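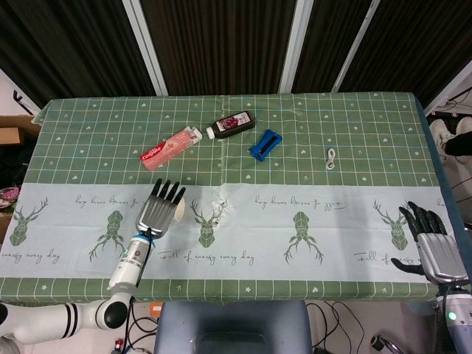

Free dental checks return to Gradatcombe

May 5, 2021

Families in Gradatcombe will be able to book free dental checks for children again from next week, after the service was stopped in January when its surgery on Quintana Road closed for repairs.

The checks will be held in the side room of the Paltow Centre, opposite the library, and are open to any child under 12 who lives in the town or goes to school there. Each visit lasts 40 minutes, which includes time for parents to ask about brushing, diet and what to do about a chipped or loose tooth.

Amra Softić, the dentist in charge of the service, said the waiting list had grown while the surgery was shut and that children already on it would be seen first.

"Some of these children had a visit booked in the winter and lost it," she said. "We have written to their parents with a new time. If the letter hasn't come by the end of the week, please ring us."

No treatment will be carried out at the centre. Children who need a filling or other work will be sent to the Fitmont clinic, where three places a day have been set aside for them. The number 2 bus stops outside the clinic, and parents who can't get there by bus should say so when they book.

The town council is paying for the room until the surgery reopens. Borislav Georgiev, who speaks for the council on health, said the repairs had taken longer than planned after damp was found behind the walls of both treatment rooms. He could not give a date for the work to finish.

"The builders are back in and the roof is done," he said. "The floors are next. I would sooner keep the room at the Paltow Centre for longer than move the dentists back too early."

Parents are asked to bring the child's own toothbrush, and a list of any medicines the child takes. Only one adult may come in with each child, and masks must be worn in the waiting area.

Bookings can be made by phone or at the front desk of the Paltow Centre, which closes at 3 pm. Adults' appointments are not affected and will carry on at Fitmont as before.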